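How to check a rental yield claim before you buy

Every listing in Jirnberg seems to promise a great return. I'd take that with a grain of salt and do the sums yourself.
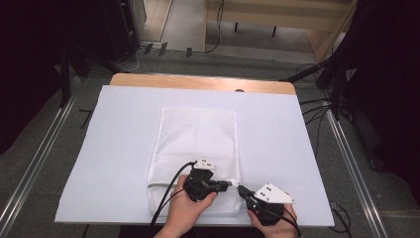 Start with the weekly rent in the ad. Is there a signed lease behind it, or just the agent's hopeful "appraisal"? Ask for the lease. Then look up similar units on Ririx and note what they're asking and how long they've been sitting there.

Next, take off the costs the brochure skips:

Strata levies, say $3000 a year
Council and water rates, $2000
Letting and management fees
Insurance and repairs
A few empty weeks

Divide what's left by the full price, stamp duty included. If the seller's colourful figure came from Tarar's online calculator, redo it, as the default setting leaves vacancies at zero.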